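Oststead Mystery Readers, minutes of the December meeting, 7:00 pm

Santeri Rissanen reported on the book fund. We have 181 in the account, and the Wendar paperbacks are paid for. The minutes of the last meeting were accepted with 2 corrections. 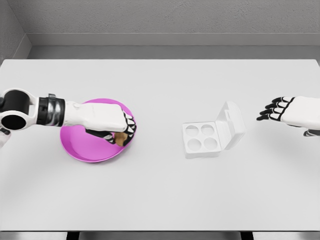

Next we discussed "The Ernasar Inheritance". Nisha Srivastava found the killer too easy to guess - three members did not agree. She also said the tea chapter is too long, with the aunt offering one small brown piece of food over a bright pink plate, like the one in the picture, for many pages.

Next book: "A Grave in Dmytriv". Santeri will order the copies.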